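Grisholm Robotics Wiki
Home | Topics | Hardware | Recent changes | Help

Equipment planning for hand-held gripper projects

Equipment planning for hand-held gripper projects is the work of deciding what to buy, borrow or put off before a team begins recording household tasks with grippers held in the hand. It covers the grippers themselves, spare parts, storage, computers and the ordinary goods that are handled, such as clothes and bedding. It is a surprisingly lively corner of robotics, and one where a small team with a modest budget can do a great deal!

Background

Early budgets in the field were copied from those for robot arms, with one large purchase at the top and everything else squeezed in underneath. Alun Morris, who planned the Gerura home tasks project, turned this upside down. His first budget had no arm in it at all. It came to £2,438 and paid for grippers, fingers, memory cards, chargers and travel to people's homes. The arm was left for a second round of funding, by which time the team knew what reach and grip it needed.

The Gerura budget sheet is still widely passed around, partly for its wonderfully plain headings ("things that break", "things that get lost").

Choosing tasks before tools

Most guides advise writing the task list first. Laundry is a favourite starting point – the goods cost next to nothing, every home has them, and soft cloth is a real test of any finger design. Shirts, jeans and bags all hang and fold differently, and a finger that does well with one may slip on another. 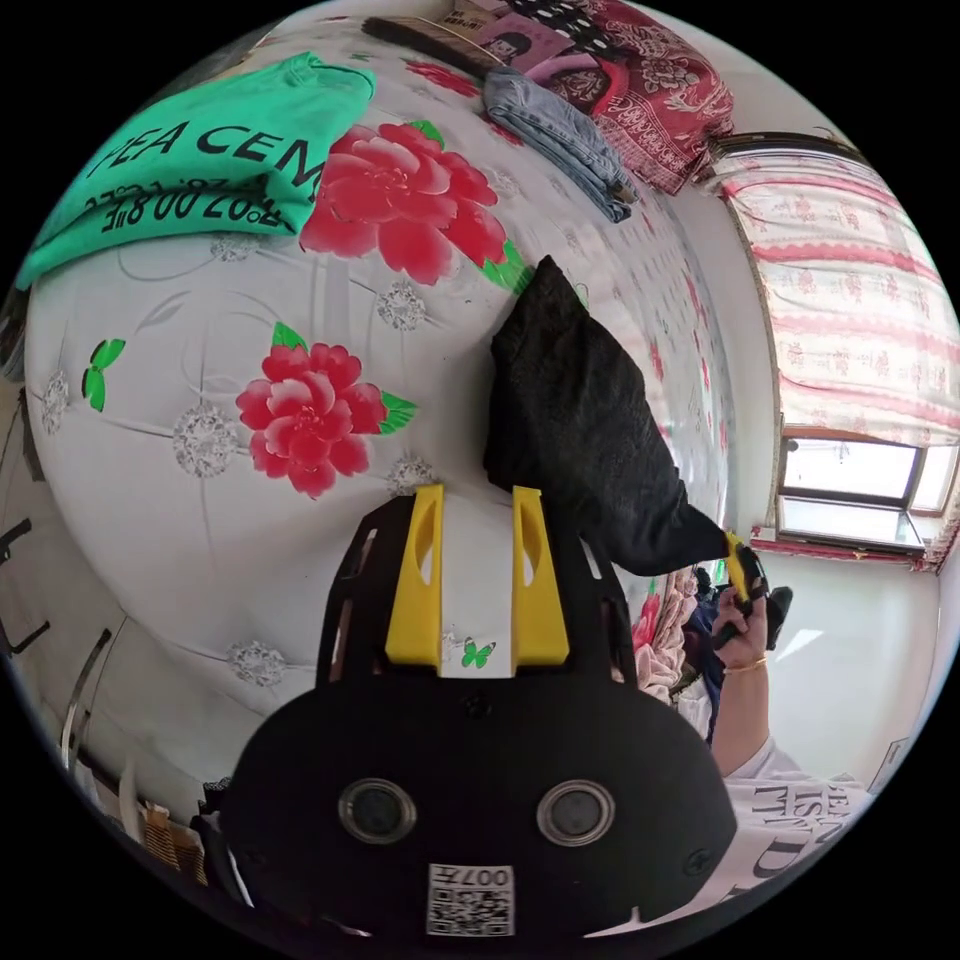 Handling clothes on a bed with a hand-held gripper. Folded jeans and a green T-shirt lie on the flowered sheet.

Work in bedrooms also shapes the shopping list. Beds are low and wide, so the weight of the tool matters more than it does at a table, and a planner should try holding one at arm's length before ordering a full set.

Typical costs

The Grururix planning notes, written by Wayne Boychuk, split spending into first costs and running costs. For a team with six grippers the notes allow 21 spare fingers for the first season, a figure that raised eyebrows but has held up very well. They also suggest:

- one charger for each gripper, never shared
- storage for three months of recordings, bought at the start
- a small sum for replacing worn clothes and sheets
- labels, boxes and tape

Hiring is possible too. The Hyun lending scheme sends out kits in October for teams that want a trial before buying, and several have used it to settle on a finger shape.

See also: Finger wear; Storage planning; Soft goods

Category: Robotics | Budgets and purchasing
Last edited January 2022
Contact Grisholm | Back to top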